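Week 9 handout: Folding letters, seals and getting your mail there in one piece
History of Everyday Writing, evening section

Hi all! A few of you asked for the notes on letterlocking because I talked too fast (sorry, I do that when I get excited about paper). So I typed up what was on my cards, plus the bits I skipped when we ran over.

First, the big thing to get into your heads: for most of the time people have been writing letters, there was no envelope. The letter was its own envelope. You wrote on one side of a big sheet, left a blank patch where the address would go, and then you folded, tucked, slit or stitched the whole thing so it couldn't be opened without leaving a mark. "Letterlocking" is a modern word for a very old habit.

Why not just use a second sheet as a wrapper? Some people did, and it was a bit of a show-off move. Paper cost money, and in many places the postage went by the number of sheets, so a wrapper could double the bill. And remember who paid. In Britain before 1840 it was very often the person getting the letter! Eleri Llewellyn asked whether people ever refused a letter at the door to save the fee. Yes, they did, and there are lovely stories about marks on the outside that carried the message for free. I'd take the cuter ones with a grain of salt.

The folds we tried

Tuck and seal. Fold the two long sides in, fold the bottom up, tuck one end into the other, drop of wax on the join. It's quick and it's what you'll see on most everyday business letters. Rhun Probert got his down to a nice tight packet on the second go. Mine popped open, as you all saw.

Slit and band. Cut a thin strip from the margin, stab a slit through the folded packet, thread the strip through and seal it down. To read the letter you have to break the strip. If you're in an archive and you find a letter with a skinny missing piece along one side, get excited, and go look for the slit.

Pleated letters. Fold the sheet up like an accordion, wrap silk floss around it and seal over the floss on both sides. These are tiny, fussy and gorgeous, and they tend to be personal. We didn't have time for them, but please try one at home with sewing thread.

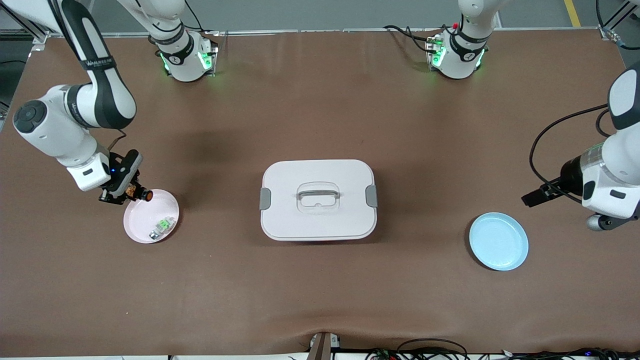 Haltosska, 19th November

Now for wax. The stuff in the shops today is often softened so it can survive a mail sorting machine, and it bends. Old sealing wax was mostly shellac and resin, and it snapped clean, which was the whole point. Early seals, the medieval ones, really were beeswax with resin mixed in, so be careful with the word "wax" in your papers. Tell me which century you mean and I'll be happy.

Then there are wafers, which I always forget to mention and which were everywhere. A wafer is a little disk of flour paste, usually dyed red. You wet it, slip it between the layers and press. It was cheaper and faster, and you didn't need a candle. There was some snobbery about it too, and etiquette writers fussed over whether a wafer was rude to send to a person above you. Gwilym Beddoe made a good point that this is just like people arguing over texts and phone calls.

A quick word on the practice packets. Use the Pirnon paper if you can. The Brollel is prettier but it cracks on the third fold and then you'll be cross. I printed 200 sheets, so help yourselves, and don't worry about wasting a few while you learn.

Reading for next time

Morfudd Penry's packet on household accounts, pages 184 to 228. It looks long but a lot of it is tables. Watch for the entries on ink and quills, and see if you can tell who in the house was doing the writing. Skip the appendix on Wynne unless you like rent rolls (I do, but I know I'm in the minority).

Please also bring one locked letter of your own, addressed on the outside and with something written inside. We'll swap and try to get into each other's without leaving a trace. Knives stay at home, but bone folders and fingernails are fine.

Reynaldo Navarro is taking the December session on postmarks while I'm away, so save your stamp questions for him. Short papers go to me by email as usual, four pages, double spaced.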